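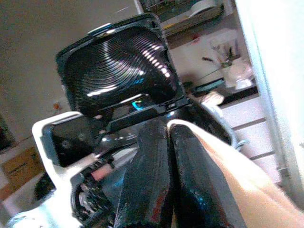 Who can take part in the Bulside neighbourhood sleep study?
Any adult who lives in Bulside or Yensuk and works at least two night shifts in a normal week can apply. You do not need to have a sleep problem.

Call for participants

Clumudmont is a small research office which studies the daily life of people with unusual working hours. In April we finished the first part of our study, a postal survey with 768 answers. Now we are looking for 56 persons for the second part, the sleep diary.

What we ask from you

You will keep a paper diary for seven weeks. Each day you write when you went to bed, when you got up, what you ate before sleeping and how noisy the house was. Most people need five minutes for it. There is also one talk at the beginning and one at the end, both in our rooms on the first floor of Loltutura, the former dye works by the canal. The entrance is from the yard side — please do not ring at the front door, it belongs to the dentist.

We do not take blood and we do not give any medicine. You can stop whenever you want and you do not have to tell us why.

Who we cannot accept

People under 18, people who changed to night work less than three months ago, and parents with a baby under one year. We are sorry for the last group, we know you also have much to say about sleep.

What you receive

A shopping voucher after the last talk, your bus fare to Loltutura and, if you wish, a copy of your own diary. The results will be sent to all participants in plain language.

Languages

The diary is printed in English, Polish and Portuguese. For the talks we can ask for an interpreter, but please tell us when you apply.

How to apply

Write a short letter or come to the office on a weekday between two and six in the afternoon. We need your name, your telephone number, your kind of work and your usual shift times. Please mark the envelope "Sleep diary". We will answer every letter, also when the places are already full — in this case we can put you on the waiting list.

Published May 6, 2025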